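4. Teaching the basket lift

You'll love this part - it's the first time the Jarkus kit does a proper job on your own table! Set out plastic baskets in different colours and give yourself a free Friday afternoon.

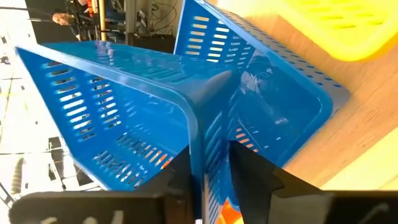
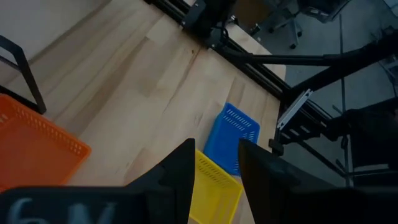 Perforated baskets on a wooden tabletop, as the wrist camera sees them.

Lotte Segers adds that glossy plastic took her longest to get right, and that drawing the blinds before step 2 helped more than any change to the settings.

1. Switch on the arm and wait for the steady tone.

2. Press Teach and guide the open fingers to the rim by hand. A straight wall is easier than a corner.

3. Set Grip to 2 and close the fingers slowly. Go up to 3 if the rim slips.

4. Lift 200 mm, hold, lower and press Save.

Note: Repeat with every colour you plan to use. The kit picks this up wonderfully fast.

Caution: Keep hands clear while the fingers close. Never lift a basket heavier than 2000 g, contents included.

If the arm stops halfway, press Release and start again from step 2.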